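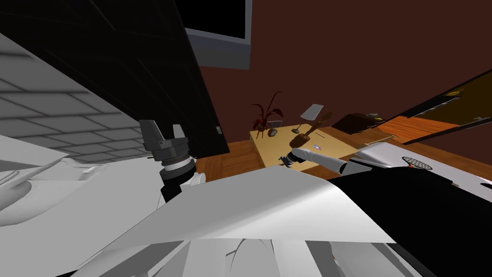 # Clearing and wiping a table, and how much of it a machine can do

A side table collects things: a plant, a lamp, a bottle, whatever came out of somebody's pocket. Clearing it by hand takes a couple of minutes. For a two-armed household robot it is still a fair test, and the tips below work for either.

**Start with the small stuff.** Put a shallow tray at one end and move every loose bit into it before you touch anything tall. Small flat items are the hardest thing for a two-finger gripper. It can close on a box or a bottle neck well enough, but a coin or a paper clip lying flat usually gets pushed about. Do these yourself.

**Tall and narrow things next.** Lift vases and spray bottles by the body, low down. Machines do better when there is a hand's width of clear space all round, so spread things out the night before if you plan to let one loose on the table.

**Leave the lamp until last.** Unplug it first. A trailing flex catches on fingers of any kind. I would not let a robot move a lamp yet — the base is heavy, the stem is thin, and it has to know which one to hold.

**Plants.** Carry them by the pot. Spiky leaves hide the rim from a camera as well as they hide it from you. Stand the pot on a saucer so water doesn't mark the wood.

**Wiping.** Use a damp cloth, wrung out hard, and follow the grain. Dry straight after. Wiping an empty top is the part machines are nearest to doing properly, though they tend to miss the front edge and the corners.

Czesław Urbańczyk, who repairs furniture in Mitholm, timed a Lurnon two-armed model on a job like this in June. Clearing six objects and wiping the top took it 17 minutes. He did the same in 2, and he put the lamp back where it had been. The robot did not drop anything, but it stopped twice and waited for help.

Practice in simulation is cheap, so expect the times to come down. Real tables have crumbs, sticky rings and wobbly legs, and those still cause trouble.

For now, if you have one on trial:

- keep rugs and cables clear of its path
- take glass off the table beforehand
- stay in the room
- check the underside of pots for grit before they are slid anywhere

Scratches from grit can be eased with a little wax on a soft cloth. Leave it for an hour, then buff.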